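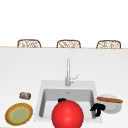 The Well at Bustska

The man from Drurus wore the wrong shoes for a hillside, and Cruickshank held that against him from the start.

"You'll want to stand back," the man said. His name was Esben Damgaard, and he had given it twice, once at the gate and again at the top of the pasture, as if it might have changed on the walk up. He took two bent brass rods out of a leather case and held them in front of him like a boy playing at guns.

"Back from what?" said Cruickshank.

"The rods pick up on people. Doubt, mostly."

Cruickshank went and leaned on the fence. He had been told about the doubt. His sister had told him on the phone from Busura, where half the street had paid for one of these men and where, she said, the water now came up so sweet you could put it in a baby's bottle. He had asked her how deep they'd drilled. She didn't know. He had asked whether anybody on that street had ever drilled and come up dry, before the rods, and she had said that wasn't the point and how was his knee.

The knee was bad. The spring was worse. It had been failing since April, and by August he was carrying buckets to the goats from a tank he filled in town. You could live like that for a while. His father had done it one whole summer and talked about it for the rest of his life.

Damgaard walked the pasture in long, slow lines. At the thistles the rods swung in and crossed. He stopped, backed up, and came at the spot from the other side. They crossed again.

"There," he said.

"There's thistles there."

"Thistles like water."

"Thistles like everything. I've got thistles in the roof gutter."

Damgaard smiled at this the way a priest smiles at a child who has asked something rude. He pushed a stick in the ground and tied a strip of red cloth to it. Then he took off one of the wrong shoes, shook a stone out, and put it back on. Cruickshank noticed that the sock had been darned, and darned well, in a wool that nearly matched. He wished he hadn't noticed. It was easier to think a man was a crook when you hadn't seen his socks.

"How far down?" he asked.

"The rods don't give depth. Some people say they do. I don't."

"And if I drill and there's nothing?"

"Then you drill deeper."

"And if there's nothing deeper?"

"There's always something deeper, Mr. Cruickshank."

That was a fine answer. You could sell it for a hundred years and never have to give a cent back. Cruickshank turned it over while a goat came up and tried the strap of the leather case. The fee was 500, in cash, and the Drurus office would send a letter. He had the money in his shirt pocket, where it had been making him sweat all morning.

"Do me a favor," he said. "Shut your eyes and walk it again."

"I'm sorry?"

"I'll turn you around a few times. You shut your eyes and walk, and I'll keep you off the fence. If they cross at the thistles, I'll pay you double."

Damgaard looked at the rods. A good liar would have had something ready, about the sun or the iron in the soil. He seemed to be thinking about it in earnest, and his face went a little pink.

"My father used to do that," he said. "With a scarf."

"And did it work?"

"For him it did."

"For you, I mean."

Damgaard didn't answer. He laid the rods back in the case, one and then the other, each in its own groove, and closed the two latches. Down the hill someone was trying to start a tractor. It caught on the seventh go — Cruickshank had picked up the habit of listening for it — and then it died.

"I was nine," Damgaard said. "I walked into a wall. He told people I had a cold."

Cruickshank took the money out of his pocket and looked at it. He peeled off enough for the bus and a decent lunch and held it out. Damgaard shook his head, then took it.

"There's a woman over in Bustska with a drill," Damgaard said. "She looks at the rock. She has maps. I'd ask her."

"Does she say there's always something deeper?"

"No. She says no quite a lot."

He went down through the pasture with the case under his arm, picking his way, and at the gate he fought with the chain until he got it closed behind him. Cruickshank stayed up by the fence. The red cloth was still on its stick. He meant to pull it out, and he walked over there to do it, and stood looking at the thistles, which were very green.

He got down on the good knee and put his hand flat on the ground. It was dry. He left it there a bit longer all the same, and the goat came and stood next to him, chewing on something that looked like leather.

Recent stories
The Second Piano
What My Uncle Knew About Bees
Letter to a Landlord
Snow on the Ferry
A Ghost with References

Contact the editors | © 2020 All stories remain the property of their authors | Back to top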